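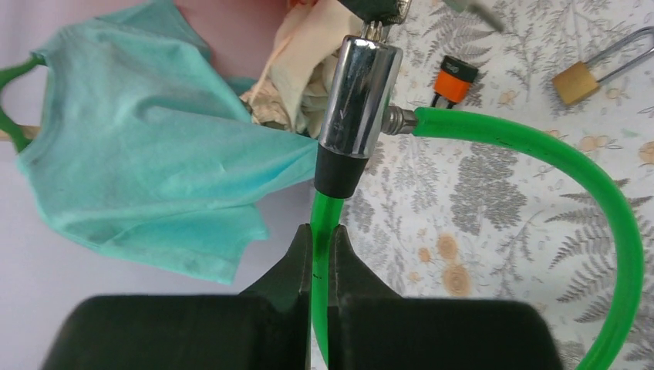
*Green hose on a chrome fitting, with a black rubber sleeve at the lower end.*

# Loris: hose and tap words from garden forums

Loris is a small collection of English words and phrases which people use when they talk about hoses, taps, fittings and watering. It was made for a spelling checker and a search box in a plant shop, but it can be useful for anybody who must match "spigot" with "faucet" and "hosepipe" with "hose".

Maintained by Tharindu Jayasinghe. Current version: 2.

## What is inside

- `terms.csv` – 3093 rows, one term per row
- `pairs.csv` – 1844 rows, two terms which mean the same thing, or nearly the same
- `regions.txt` – short codes for the region of use
- `CHANGES.md`

The columns in `terms.csv`:

| Column | Meaning |
|---|---|
| `id` | number, never used again after a row is deleted |
| `term` | the word as people write it, in lower case |
| `group` | hose, fitting, tap, sprinkler, soil, other |
| `region` | code from `regions.txt`, can be empty |
| `note` | free text, can be empty |

Files are UTF-8, with commas, and every text field is in double quotes. If your spreadsheet program shows strange letters, please choose the encoding by hand when you open the file.

## Where the words come from

The first list was taken from the Jukent forum, from the boards for vegetables, lawns and repairs. The forum owner gave written permission for single words and short phrases, but not for full posts. For this reason there are no example sentences, and I can not send them by email either.

A second part comes from the old product catalog of Carnegie, a garden shop which closed its printed catalog some years ago. These rows have `carnegie` in the note. They are more formal and contain very few spelling mistakes.

## Spelling mistakes

I kept a mistake if at least 20 different users wrote it. So "sprinker" is in the list, and many funnier ones are not. The correct form is always in `pairs.csv`, in the second column.

## Known problems

- "Coupling", "connector" and "adapter" are mixed. People use them as the same word, a plumber does not. I paired them all, and you may want to remove these pairs.
- The region of a term is the region which the user wrote in the profile – some profiles are surely old.
- The group "other" is too big.
- Plural forms are not complete. In May I started to add them, and I reached the letter M.

## Use with Stellov

The Stellov importer expects a tab and not a comma. Run `make tabs` and use the files from the folder `out/`. The notes column is dropped in this step.

## License and contact

CC BY 4.0. Corrections are welcome as an issue or a pull request, please with the `id` of the row. I usually look at them on Monday.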